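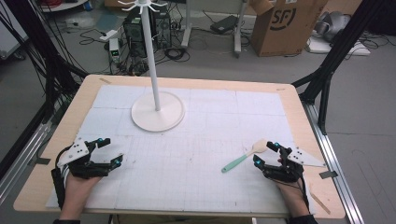 **Bench rules for hand-worn grippers, kitchen tasks**

Half the safety advice written for this work was copied from factory arms, and I don't trust much of it. These are the rules we've kept at Kikby, where the jobs are small: hang a mug, move a spatula, put it back.

- Tape the sheet down at the corners. A grid is handy for resetting objects, but a crease will shift a light utensil, and then your grid reference is worthless.
- Test the mug tree with a full load before anyone starts. Tall pole, small base. Stuart Lightfoot reckons a bit of putty under the base is cheating. I reckon he can sweep up the mugs.
- Pick silicone over metal for anything that gets dropped.
- Run gripper cables back past the wrist, with enough slack to reach the far side of the bench. Check by reaching, both hands.
- Sleeves stay clear of the finger joints.
- Power strips on the floor are tolerated, grudgingly. Walk around them and keep drinks on another bench.
- Take the grippers off before you touch a plug.

The Mivus checklist runs to 198 items. Jade Haworth and I went through it in March and found three that would have changed anything we did. The colour-coded cable labels weren't among them.

As for the "kitchen-ready" sticker Skerker wants to sell us, I've asked what was tested and with which utensils. Still waiting. Until there's an answer, wash nothing in the sink with a gripper on.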